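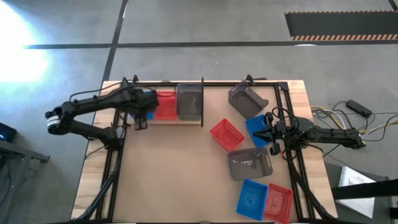
Small baskets and bins - get them all out on the table before you sort anything. Every one. Empty.

Then by color. Red with red, blue with blue, gray with gray. Stack them and see which ones nest properly and which ones jam. If two stick together, twist, don't yank. A drop of dish soap on the rim helps.

One color per job. Mine go like this:

- red - screws, hooks, picture wire
- blue - tape, glue, string
- gray see-through - batteries and bulbs, so I can see when we're low

Don't mix. I mixed last October and spent a whole Saturday looking for fuses.

Washing: warm water, old toothbrush for the corners, upside down on a towel overnight. Not the dishwasher. Lost 3 that way, went wavy on the bottom rack and never sat flat agian.

Labels - masking tape on the short end, fat marker. Short end faces out on the shelf. Skip the fancy label maker, the Verkier tape I bought peeled in 8 days.

Measure the shelf first!! Depth matters more than width. Mine's 37 cm deep and the long bins stick out if you turn them the wrong way, then you catch them with your elbow.

Leave one empty at the end of the row. For whatever turns up in pockets. Tip it out once a week.

Nusrat Mirani wrote in to say she lines hers with a cut up yoga mat so small stuff doesnt rattle. Trying it this weekend - kitchen scissors cut it fine.

Drawer dividers next time.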